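Bench Technician, Desktop Teardown (part-time)
Plikalix, Saltley site

Plikalix takes retired office desktops apart and sorts the reusable parts. We are hiring for 6 positions on the Mowat line. Shifts run from 7 a.m. to 1 p.m. Work starts in June.

Parts are laid out on ribbed metal bench surfaces edged with aluminum rail. Technicians keep their own section clear and return panels to the correct bin at shift end.

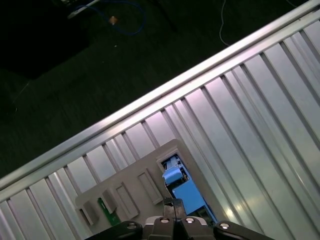 Beige plastic panel on the bench surface, Saltley.

Main duties:
Open desktop cases and remove drives, caddies and cables.
Log each drive in Gikari, our parts register.
Separate plastic from sheet metal.
Report damaged connectors before a part is binned.

Drives are the priority item. A caddy must come out along its rails with no twisting, and the circuit board side must not touch the case.
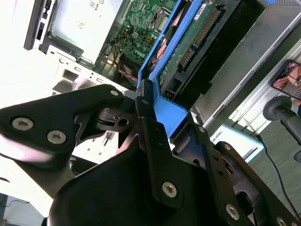 Reading time: 2 min

Applicants need steady hands, basic computer skills and the ability to lift 42 pounds. Experience with desktop hardware is useful but not required. Training takes 11 shifts and is paid at the full rate.

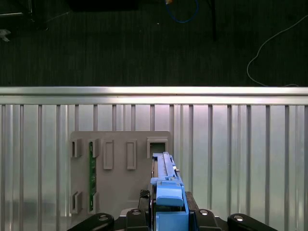
Small plastic parts are sorted by shape before they are logged. New technicians start with these. A long, narrow blue piece with a ribbed upper section and a chunky lower block is handled by the block, and the small tab along its edge is checked for cracks.

To apply, send a resume and your available hours to the Saltley office, quoting reference 408.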